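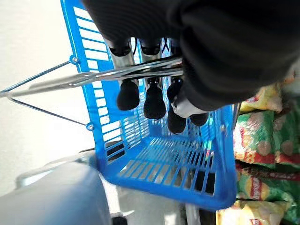

デモの件数を目標にするのは、そろそろやめたほうがいいと思う。学習用の手本を集める仕事をしていると、週の会議で最初に聞かれるのはいつも「何件たまったか」である。件数は数えやすく、表にも載せやすい。しかし件数が増えても、できることが増えるとは限らない。買い物かごの持ち手をつかむという動作ひとつを取っても、黒い指が金属の平たい持ち手に上からかかっている場面ばかりなら、学習器が覚えるのはその向きのかごと、その高さの持ち手である。青いかごのすぐ横には菓子の袋が積んであり、かごの中は空だ。では袋が反対側にあったら、持ち手が向こうに倒れていたら、かごがすでに重かったらどうするのか。同じ置き方の手本をいくら足しても、その答えは出てこない。

私はSornbergという買い物補助の計画で、手本の収集手順を作る側にいる。操作する人の後ろに立ち、物を並べ直し、記録の欄を埋める役である。ロボットの設計にも、学習の計算にも直接は関わっていない。以下は、その立場から見た意見として読んでほしい。

6月の終わりに、それまでに集めた手本を全部見直した。全部で2,306件あった。見直す前は、これだけあれば持ち手をつかむ動作には十分だろうという空気があり、私もそう思っていた。ところが開始時のかごの向きで分けてみると、大半が同じような向きに固まっていた。理由は単純で、一件終わるたびに操作者がかごを元の場所に戻していたからだ。床に貼った目印のテープに合わせて、きちんと戻していた。手順書にそう書いてあったからで、書いたのは私である。

テープを貼ったことには事情がある。初めのころ、かごの位置がばらばらだと失敗が多く、操作者が疲れた。目印があれば速く回せるし、成功の割合も上がる。一日の件数は確かに伸びた。ただ、その伸びの中身は「やさしい置き方で何度もやった」というだけのことだった。件数を目標にすると、現場は自然にそちらへ寄っていく。誰かが怠けたわけではないので、注意しても直らない。目標の立て方を変えるしかない。

操作を担当するRafferty Benavidesとは、このことで何度か話した。彼の言い分は、置き方を毎回変えると、どこまで変えればよいのか分からなくなるというものだった。もっともだと思う。「いろいろ変えてください」という指示は、指示になっていない。人に任せると、人なりの癖が出る。右利きの人はかごを少し右に寄せて置くし、持ち手は立てやすいほうに立てる。そこで私たちは、開始時の状態を書いたカードを13枚作った。かごの向き、持ち手の倒れ方、横に置く物の位置、中身の有無を組み合わせたもので、一件ごとにカードを引いて並べる。一枚のカードで撮るのは続けて2件までとした。

この方式にすると、当然遅くなる。並べ替えの時間がかかるし、難しいカードでは失敗も増える。最初の週は、前の週の半分にも届かなかった。会議で報告したときの反応は芳しくなかったが、私はこの遅さを引き受けるべきだと考えている。減った分は、もともと同じ手本の写しに近いものだったからだ。

もうひとつ言いたいのは、失敗した手本の扱いである。以前の手順では、つかみ損ねた記録はその場で消していた。消せば保存場所が空き、一覧もきれいになる。だが、消してしまうと、どのカードで何が起きたのかが残らない。指が持ち手の上をすべったのか、横の袋に触れて止まったのか、そもそも手を下ろす場所が悪かったのか。学習に使うかどうかは後で決めればよく、記録そのものは残しておくべきだ。いまは消す代わりに、理由を一行書いて別の棚に移している。棚にはほぼ300件がたまった。半分以上は「持ち手が奥に倒れている」カードのもので、これを見てから、そのカードの引かれる回数を増やした。消し続けていたら、増やすべき場所は見えなかったと思う。

理由の一行についても書いておく。はじめは選択式にしていた。「把持失敗」「接触」「その他」の中から選ぶ形で、集計はしやすかったが、結果は「その他」だらけになった。いまは自由に書いてもらっている。表記はそろわないし、読むのに手間がかかる。それでも「持ち手に届いたが、かごごと回った」と書かれた一行のほうが、後で作業する人にはずっと役に立つ。集計したければ、読む人が分類すればいい。忙しい操作者に分類までさせるのは、順番が違う。

反対意見も紹介しておく。学習側のMavis Haddadは、偏りがあっても量が多いほうが使いようはあると言う。多い部分は間引けるが、ない部分は作れないのだから、とにかく回しておけという考えである。計算をする人から見れば、そうなのだろう。私も、手本が極端に少ない段階では同じように考える。動作がまだ形にもなっていないうちから難しい置き方を混ぜると、操作者のほうが先に参ってしまう。だから、最初のまとまった量をやさしい置き方で集めることには反対しない。問題は、そこから抜ける時期が決まっていないことだ。私たちの場合も、慣らしのつもりで始めたテープが、気がつけば本番の手順になっていた。

場所の話もある。収集はClornvilleの作業場だけで行っていて、同じ計画のDoucetの作業場は評価だけに使っていた。集めた手本で学習したものをDoucetに持っていくと、つかむ前に手が迷うような動きをすることがあった。照明のせいだ、床の色のせいだと意見が分かれたが、本当のところはまだ分かっていない。分からないのは、Doucetで集めた手本が一件もなかったからでもある。評価の場所を収集から切り離しておくこと自体は正しい。しかし、それなら収集の場所を一つに絞る理由はない。別の部屋を一つ借りるだけでも違いは調べられる。いまその交渉をしている。

費用の面から見ても、件数だけの目標は得ではないと思う。操作者の時間は高く、集中して動かせる時間は一日のうちで限られている。その時間を、すでに十分ある置き方に使うのはもったいない。週の報告書には、件数の欄の横に「まだ一度も試していない置き方」の欄を設けてほしいと頼んである。空欄にできる週はめったにないはずで、会議で話すべきなのもその欄だ。計画全体をまとめているOnusの側からは、欄が増えると報告が複雑になるという返事をもらった。件数の欄を小さくすれば済むと私は答えた。

それから、操作者が手順に口を出せるようにしておくこと。カードの中には、机の上で考えたときは筋が通って見えたのに、やってみると誰もそんな置き方はしないというものが混じっていた。持ち手を半端な角度で止めておくカードがそれで、手を離すと倒れてしまう。月曜の朝に操作者と一緒にカードを見直し、使えないものは差し替えることにした。差し替えた日付と理由も残している。後から手本を読む人が、途中で条件が変わったことを知らずに使うと困るからだ。

次の見直しは、いまの方式で集めた分がもう少し増えてから行う。そのときは床のテープを貼った期間の手本と分けて、それぞれで学習させた結果を比べるつもりでいる。差が出なければ、私の言い分のいくらかは引っ込めなければならない。その場合も、結果はこの欄に書く。

最終更新:6月
現在位置:読みもの > 意見 > 手本の集め方
お問い合わせ | © Sornberg | ページの先頭へ戻る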